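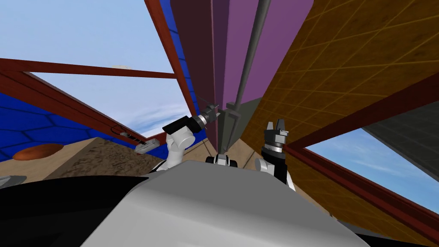

So Natunach has finally owned up to the Rultero 4, and I've been hitting refresh on its site all morning like a kid waiting for footy scores. The teaser went up on 27th November with a silhouette, a colour chart (the green's a beauty!) and not a whole lot else.

What we do know is that it replaces the Rultero 3, the phone I've been carrying since May. Osamu Kuroda, who runs the phone side at Natunach, told resellers it'll have a 4000 mAh battery and come in two sizes. The smaller one gets a flat screen, and I reckon that's the one most of us will want in our pocket.

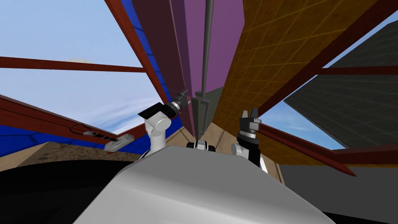 Pricing's still a bit of a mystery. The online shop Ernness had a listing up at $501 for the base model, then pulled it before I could grab a screenshot – my mate Haruna Ogura saw it too, so I'm not dreaming. If it's right, that's $19 more than I paid for mine, and I can live with that.

No word yet on the bigger Rultero 4 Max, or whether it'll be sold here at all. I've emailed Natunach to ask and I'll update this post when they get back to me. Preorders for the standard model open at Ernness next week.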